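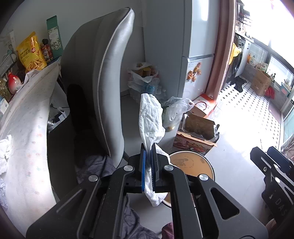 Questions I get about the Greltach base vote

I've been writing about the Greltach airfield since the lease talks started, and my inbox keeps filling up with the same handful of questions. So I finally put the answers in one place. Write to me if yours is missing!

What are people voting on?
Whether the island council should back a new lease for the foreign air detachment at Greltach. The old lease runs out in August. It's a yes or no question, one line on the ballot, and polls close at 8 p.m. on Sunday.

Is the result binding?
No. The defense ministry signs the lease and can go ahead whatever we say. The council has promised to follow the result in its own dealings with the ministry, though, and it controls the access road and the water supply, so I wouldn't call the vote empty.

How many people can vote?
There are 3109 names on the roll. Personnel at the base aren't on it (I get asked this a lot), but local civilians who work there are, same as anybody else.

How many troops are we talking about?
The current lease allows up to 700. The draft keeps that number and adds a second hangar, and the hangar is what got everybody arguing again. Some of my neighbors were fine with the base until they saw the drawings.

Who's for it and who's against it?
Gifty Antwi leads the yes side, mostly on jobs and the ferry subsidy. Inès Huet speaks for the no side and talks about night flights and the fishing grounds off Mensah Point. I've interviewed both of them twice and they're perfectly friendly with each other, which surprised me the first time.

What about the night flights?
The draft limits them to 2 a week, down from 5. My problem with that clause is the word "routine," because exercises don't count as routine. I asked the ministry how many exercises it has planned and I'm still waiting.

Where can I read the draft?
At the library in Iter, front desk. It's long, and the maps are at the back. Bring your glasses.

How are you voting?
No, and I've said so in my column. I still try to be fair to the other side, and plenty of yes voters write in to tell me when I'm not.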